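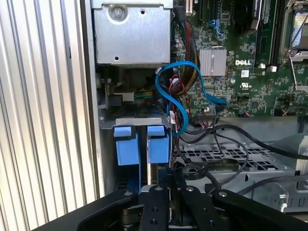

Figure 1. Wrist camera view with the fingers over the drive bays. The blue latches are the current detection targets.

May 2023
Odov project team, Seneviratne site

Progress report to Nolter: perception and motion software for desktop computer servicing

Work in this period went into the perception stack, the insertion planner and the logging tools. The control layer is unchanged apart from one fix to the force limits, described below. Work package 2 is complete except for its documentation. Work package 3 has started, later than planned.

Perception

The latch detector has been rewritten. The old version segmented by colour and accepted any blue region of the right size. In the desktop machines we are using, this fails too often: the data cables are close in colour to the drive latches, and in the wrist view a loop of flat blue cable can curl to within a short distance of one of them. The new detector fits a latch outline first and uses colour only to rank the candidates. It also requires a straight metal edge directly above the latch, which a cable rarely has.

Wrist images logged so far total 1523, all labelled by hand. The detector was trained on part of this set and tested on the rest. False matches on cables are now uncommon. Missed latches are the larger problem, mainly when a finger hides most of the latch during the approach. The tracker holds the last good pose in that case and gives up if the arm moves too far without a new match. The threshold for giving up was set by hand and needs a proper study.

Reflections from bare sheet metal still disturb the edge fitting. We tried a shorter exposure, which helped on the metal but lost detail in the cavities between components. Bracketed exposures are the likely answer, at the cost of a slower cycle. The perception loop at present takes some 50 milliseconds per image, and there is room for a second exposure if the fitting step is made cheaper.

Planning

Pluron, our planner, now treats loose cables as soft obstacles. Contact with them is given a cost but is not forbidden. Under the earlier hard constraint, most requests to reach the drive bays returned no path at all, as cables cross the space the fingers need. The cost is set per region, so that brushing a cable over the chassis floor is cheap and pushing one against the motherboard is expensive. In simulation we ran 3000 planning requests with randomised cable layouts. The remaining failures are concentrated in layouts where a thick cable lies across the front of the bay.
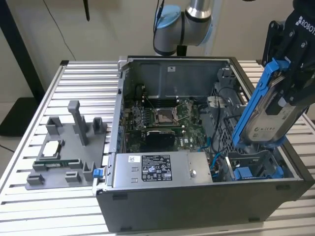
Insertion is planned in two stages: a free-space move to a staging pose, then a guarded move along the bay axis. The first stage is ordinary planning and gives little trouble. The second depends on how well the pose of the part in the gripper is known, and this is where most of our time has gone. With the case on its side and the interior facing up, the caddy is brought in from above at a slant, its lower end just over the open bay, and a small error in the grasp angle becomes a much larger error at that end. Pluron therefore estimates the grasp angle again at the staging pose, using the fixed camera, before it allows the guarded move to start. The estimate relies on the caddy's blue side rails, as they are visible on both sides of the drive at this point and the wrist camera's view is less useful while a part is held.

Control

The force limit in the guarded move was being applied in the tool frame but configured in the base frame. For vertical moves the two nearly agree, and so the fault was not noticed until we began working with tilted tools. It has been corrected and a unit test added. Force traces recorded before the fix should not be compared directly with later ones.

Tooling

The log viewer now plays both camera streams against the planner state on one timeline. Clock drift between the two cameras is corrected after recording. We would prefer to correct it at capture, and a hardware trigger is on order. Old logs can be read by the new viewer, but their planner states must be converted first – the script is in the repository and is slow on long runs.

Risks and next steps

All results so far come from one layout of case. The outline model and the cable cost regions are both tied to it, and moving to another layout will mean setting the regions again. An automatic method is planned under work package 3 but has not been attempted. We also have no reliable software check that a drive is fully seated. The force profile at the end of the move is the obvious signal and will be examined first.

The next build of Pluron is due in August, with the bracketed exposure option and the revised tracker. Documentation for work package 2 will be sent before then. No change to the budget is requested.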